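# The Greltow Weathervanes

*12/09/2021*

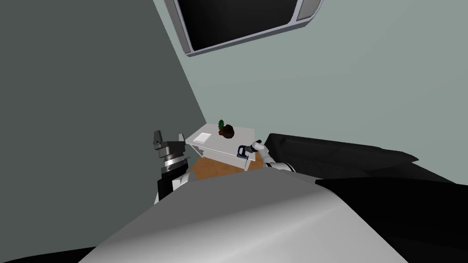

*A white table near the corner, on a wooden floor.*

Leokadia Walczak made weathervanes that pointed at people, and oh, how I loved them!

I first came across her work in Skindby, in a shop that mostly sold rope. A copper heron stood in the window on one leg, with its beak aimed straight at my chest. I took two steps left. The heron took its time (herons do) and then swung around and found me again. There was no wind indoors, and no wire that I could see. I laughed so loudly that the man behind the counter came out to look at me, and the heron turned to look at him.

"That's a Walczak," he said. "She's up in Greltow. Don't go in August, she sleeps through it."

Naturally I went in August.

Greltow has one street, and it goes uphill both ways. I had 400 in my pocket and a speech prepared about what her birds meant to me. Her sister-in-law, Teresa Tokarz, opened the door with flour up to her elbows and told me Leokadia was asleep in the kiln.

"Is that safe?"

"It's off," said Teresa. "Come in, come in, you'll want to see the fish."

The fish! I had no idea there were fish! They hung from the rafters of the workshop, 70 of them, tin and brass and one made from the lid of a soup pot, and every one was facing the door when I walked through it. I have been to big museums and stood in front of famous things and felt mostly my feet. In that workshop the hair stood up on my arms. A pike with spoon-handle teeth dipped toward me like an old aunt about to ask whether I was eating properly.

Teresa showed me the oldest piece in the house, a rooster stamped 1606 on the tail. Leokadia hadn't made that one. She had found it on the roof of the Wuyts mill when she was eight, pointing at her, and had climbed up to ask what it wanted.

"And what did it want?"

"A second opinion," said Teresa, and went back to her dough.

I sat with the rooster for most of the afternoon. He was green and dented and had only half a comb, and he was wonderful. Now and then he creaked off toward the kiln and then came back to me, as though checking one of us against the other.

Leokadia woke at supper time. She was tiny, with soot in her eyebrows, and she ate five dumplings before she said a word. I gave my speech. I got through nearly all of it, including the part about the heron, and she listened with her fork in the air.

"Which way did you turn," she asked, "when it looked at you?"

"Left."

"Good. Take the eel."

She wouldn't touch my money. The eel is as long as my arm, cut from an old Widar stovepipe, and it rode home on my lap by the bus window. It hangs in my hallway now. Most days it points at me, and I say good morning to it and feel that the day has been properly started.

Last night, though, I came in late with the groceries and it didn't turn. It was pointing at the wall, a little above the coat hooks, and trembling with delight all the way down to its tail. I put down my bags and went to find a ladder.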